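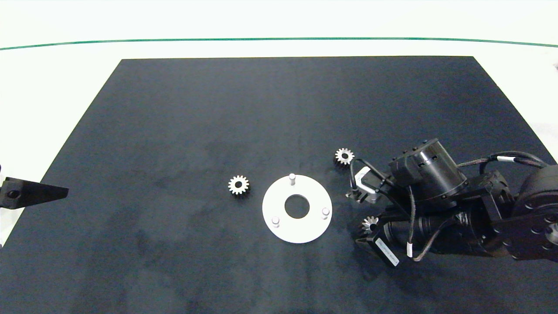 1. Where we are

Category: Progress reports / Learning from examples

Filtska project, report to Jaltard, 2025-02-23. Short one, the full version comes in April.

Task is still the gear one – small gears onto the pegs of a white ring plate, dark mat underneath. Arm driven by hand throughout, everything recorded. 23 good runs kept since the last report. 2 thrown out, both for dropped files on the wrist camera, nothing wrong with the handling. Gear starting spots now moved between runs, which we wern't doing before.

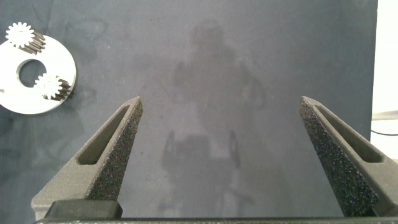
Do we have enough runs to start training?
Enough for a first try, but we want 30 before anyone judges the result.

Labelling is slower than planned. Each run gets split into reach, grip, lift, place. The place step is the argument – Xie's tool marks it at first contact, ours when the fingers open. Going with ours for now, old runs will be re-marked to match.

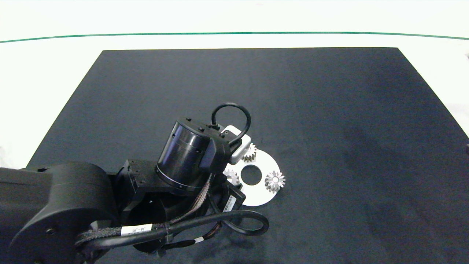 Also agreed that slow or clumsy placings stay in, so long as the gear ends up on its peg. Failed ones go in a seperate folder with a note of what went wrong. Samano have asked for a copy of that folder, fine by us if it's fine by you.
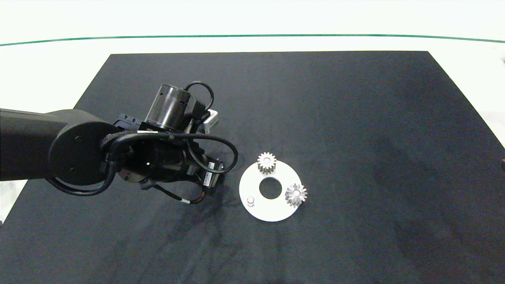
NEXT STEPS

Finish the runs. Re-mark the old ones. First training pass straight after, then a test with starting spots the system hasn't met. Spend is on plan, only extra is disk space – two more drives, quote to follow.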